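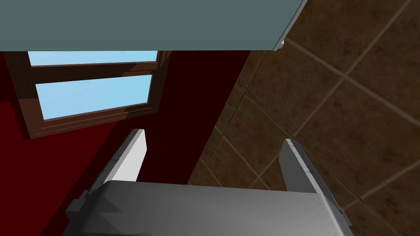

갈색 나무 창틀에 위아래로 끼운 유리 두 장.

# 창을 고치는 마을, 보클리에서 보낸 열흘

보클리(Borketley)에 도착한 첫날 아침, 숙소 주인이 열쇠보다 먼저 건네준 것은 양초 토막이었다. 2층 창이 뻑뻑하면 홈에 문지르라고 했다. 정말로 뻑뻑했다. 홈을 따라 초를 몇 번 긋고 나서 창짝을 밀어 올리자, 아까까지 어깨로 버티던 그 무거운 것이 손가락 두 개로 스르륵 올라갔다. 그때부터 나는 이 마을의 창에 완전히 마음을 빼앗겼다!

나무창이라고 하면 대개 춥고 시끄럽고 손이 많이 간다는 말부터 나온다. 나도 어릴 때 살던 집의 창을 그렇게 기억한다. 겨울이면 문풍지를 발랐고, 바람 센 날에는 유리가 덜그럭거려 잠을 설쳤고, 장마철에는 창짝이 불어서 아예 열리지 않았다. 이사한 아파트의 하얀 새시를 처음 닫던 날의 그 조용함도 또렷하다. 그러니까 나는 나무창을 그리워하던 사람이 아니었다. 보클리에 간 것도 원래는 강변 제재소를 취재하기 위해서였는데, 제재소 이야기는 수첩 세 쪽에서 멈췄고 나머지는 전부 창 이야기로 찼다.

## 세지윅 거리의 창 318개

강에서 언덕 쪽으로 올라가는 세지윅(Sedgwick) 거리는 마을에서 가장 오래된 길이다. 양쪽으로 좁은 집들이 어깨를 붙이고 서 있고, 길에 면한 나무창이 모두 318개다. 이 숫자는 마을 도서관에 있는 창 대장에서 나왔다. 대장에는 창마다 번호가 있고, 번호 옆에는 나무 종류와 유리를 갈아 끼운 해, 마지막으로 칠한 색이 적혀 있다. 어떤 칸에는 "고양이가 드나들므로 아래 창짝은 완전히 닫지 않음"이라고 쓰여 있다. 나는 도서관 구석에 앉아 이 대장을 오후 내내 읽었다. 소설보다 재미있었다.

길을 걸어 보면 같은 창이 없다는 걸 금세 알게 된다. 오르내리창이 많지만 바깥으로 여는 창도 있고, 부엌 쪽에는 옆으로 미는 작은 창을 낸 집이 흔하다. 창살의 두께도 다르다. 오래된 집일수록 살이 두껍고, 뒤에 지은 집은 연필처럼 가늘다. 유리가 커지고 반듯해지면서 살이 점점 가늘어진 것인데, 언덕을 오르는 동안 그 변화가 집 순서대로 이어지니 길 자체가 연표 같다.

그리고 유리! 옛 유리를 그대로 둔 집 앞에서는 꼭 한 번 걸음을 늦춰야 한다. 맞은편 굴뚝이 유리 속에서 물결처럼 휘었다가, 한 발짝 옮기면 펴지고, 또 한 발짝 옮기면 다른 데가 휜다. 해가 낮아지면 그 일렁임이 방 안 벽까지 들어온다고 한다. 나는 숙소 방에서 그걸 봤다. 오후 늦게 침대 위 벽에 빛이 얇게 흔들리고 있어서, 한참 동안 밖에 물이 있는 줄 알았다.

## 바렌 공방의 작업대

거리 중간쯤에 창 수리 공방 바렌(Baren)이 있다. 간판은 손바닥만 하고 문은 늘 반쯤 열려 있다. 안으로 들어가면 아마인유 냄새가 먼저 온다. 고소하고 약간 풀 같은 그 냄새가 외투에 배어서, 서울에 돌아온 뒤에도 며칠은 옷장을 열 때마다 공방에 있는 기분이었다.

수리는 창짝을 떼어 내는 일로 시작한다. 안쪽 막이를 살살 들어내고, 줄을 묶어 두고, 창짝을 안으로 기울여 뺀다. 창틀 양옆 벽 속에는 추가 들어 있다. 창짝 무게와 맞춰 놓은 쇠추인데, 줄 끝에 매달려 도르래를 타고 오르내린다. 내가 첫날 손가락 두 개로 창을 올릴 수 있었던 것도 벽 속의 이 추 덕분이다. 전기도 용수철도 없이 무게끼리 서로를 들어 올린다는 사실이 나는 아직도 신기하다.

떼어 낸 창짝은 작업대에 눕히고 굳은 퍼티를 걷어 낸다. 이 과정이 제일 오래 걸린다. 급하게 끌을 밀면 유리가 나가고, 옛 유리는 한번 깨지면 같은 것을 구할 길이 없다. 공방에서는 퍼티를 따뜻하게 데워 무르게 만든 다음 조금씩 떠낸다. 한 변을 걷는 데 차 한 잔이 식는다. 걷고 나면 나무가 드러나는데, 겉은 까맣게 삭아 보여도 안쪽은 놀랄 만큼 멀쩡한 경우가 많다고 한다. 100년 전에 쓰던 소나무는 천천히 자라 결이 빽빽하고, 손톱으로 눌러도 자국이 잘 남지 않는다. 썩은 데만 도려내고 비슷한 결의 나무를 비스듬히 이어 붙인다. 보통 물이 고이는 아래 막대와 모서리가 먼저 상한다.

새 퍼티로는 프루니덱스(Prunidex)를 쓴다. 옆 골짜기에서 만드는 아마인유 퍼티로, 깡통을 열면 표면에 기름이 살짝 떠 있다. 손으로 주물러야 제대로 된다. 나도 한 덩이를 받아 주물러 보았는데, 처음에는 부스러지다가 체온이 오르면서 갑자기 찰떡처럼 변하는 순간이 있다. 그 순간이 오면 곧바로 유리 가장자리에 밀어 넣고 칼로 한 번에 긋는다. 한 번에! 나는 네 번 그었고, 내 퍼티 선은 시골길처럼 구불구불했다. 공방 사람들은 친절하게도 그 창짝을 뒤뜰 헛간용으로 분류해 주었다.

칠은 퍼티에 막이 생긴 뒤에 한다. 붓이 유리 쪽으로 아주 조금 넘어가게 칠하는 것이 요령이다. 그 가느다란 선이 퍼티와 유리 사이를 덮어 빗물을 막는다. 마을에서 가장 흔한 색은 크림색과 짙은 초록이고, 칠 없이 기름만 먹여 갈색으로 두는 집도 있다. 대장을 보면 한때 온 거리가 자주색이었던 시절도 나오는데, 이유는 적혀 있지 않다. 아는 사람도 만나지 못했다. 몹시 궁금하다.

## 그래도 춥지 않냐는 질문

춥다. 그대로 두면 춥다. 보클리 사람들도 이 점은 시원하게 인정한다. 대신 방법이 여러 겹이다. 창짝 둘레에 얇은 홈을 파고 솔 모양 띠를 끼우면 덜그럭거림과 외풍이 크게 줄고, 안쪽에 덧창을 하나 더 대면 두 창 사이에 갇힌 공기가 이불 노릇을 한다. 덧창은 10월에 달고 봄에 뗀다. 다는 날에는 골목이 온통 시끌시끌하다고 하니 그때 다시 가고 싶다. 밤에는 나무 덧문을 닫고 두꺼운 커튼을 친다. 숙소의 덧문은 접으면 벽 속으로 쏙 들어가는 방식이었는데, 나는 춥지도 않은 여름밤에 그걸 열고 닫는 재미로 한참을 보냈다.

물론 누구에게나 권할 일은 아니다. 창 하나를 제대로 고치는 데 꼬박 며칠이 들고, 바렌 공방의 대기 명단도 길다. 고층 건물이라면 사정이 또 다르다. 하지만 고칠 수 있게 만들어진 물건을 만지는 기쁨은 꼭 말하고 싶다. 나무창은 부품마다 따로 떨어진다. 줄이 끊어지면 줄을 갈고, 유리가 깨지면 유리를 갈고, 아래 막대가 썩으면 그것만 잇는다. 우리 집 새시는 손잡이가 고장 났을 때 맞는 부품이 단종되어 한 짝을 통째로 바꿔야 했다. 그 일을 떠올리면 벽 속에서 묵묵히 오르내리는 쇠추가 새삼 부러워진다.

## 집에 돌아와서 해 본 것들

창 여행의 후유증은 꽤 오래간다. 서울에 와서는 골목을 걸을 때 자꾸 고개가 들린다. 지금까지 눈여겨보지 않았던 오래된 양옥의 나무창이 하나둘 보이기 시작했고, 동네 세탁소 위층에는 마름모꼴 창살이 남아 있었다. 10년 넘게 다닌 길이다.

집에 나무창이나 나무 미닫이가 한 짝이라도 있다면 다음 정도는 주말에 해 볼 만하다.

- 홈의 먼지를 마른 솔로 털어 내고 초를 문지른다. 향초 말고 흰 양초가 좋다.
- 비 온 다음 날 아래 막대를 눌러 본다. 푹 들어가는 곳이 있으면 연필로 표시해 둔다.
- 칠이 겹쳐 창짝이 붙었다면 얇은 칼로 틈을 천천히 따라간다. 힘으로 밀면 유리가 먼저 깨진다.
- 오래된 칠에는 납이 들어 있을 수 있으니 마른 채로 사포질하지 않는다. 아이가 있는 집이라면 검사부터 받는다.

나는 외가의 건넌방 창에 첫 번째 것을 해 보았다. 몇 해째 한 뼘밖에 열리지 않던 창이었는데, 초를 칠하고 밀었더니 끝까지 갔다. 외할머니는 열린 창 앞에 방석을 옮겨 놓고 마늘을 까셨다. 마당에서 들어온 바람에 마늘 껍질이 온 방을 날아다녔고, 둘이서 그걸 줍느라 저녁이 늦었다.

보클리의 대장에는 내가 묵은 방의 창도 적혀 있다. 떠나기 전날 도서관에 다시 들러 그 칸을 찾아보았다. 나무는 소나무, 색은 크림색, 비고란에는 연필로 "양초 잘 먹음"이라고 되어 있었다.

*2024년 7월 28일*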